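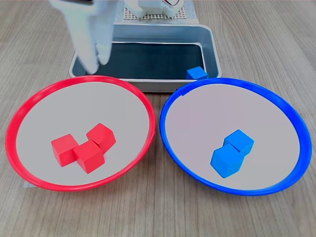
A Long Table in Tallusby

I have eaten at Katene two times this year, and I still think about the barley soup. The dining room has only 42 seats, so on a Monday evening it is calm and you can hear the cooks talking. The soup arrives first, thick and a little sour, with dill oil on top. After it I always take the smoked trout from Wemari, which they serve with warm potatoes and too much butter. I do not complain about the butter. For dessert there is a plum cake, and it is better to share it. 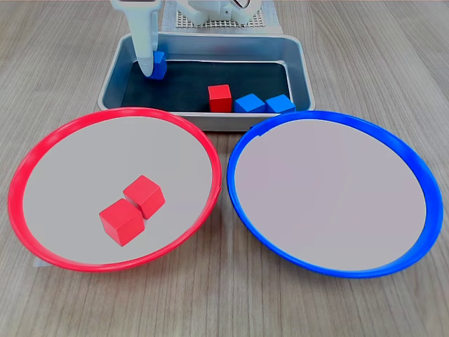
A small blue cube at the metal tray.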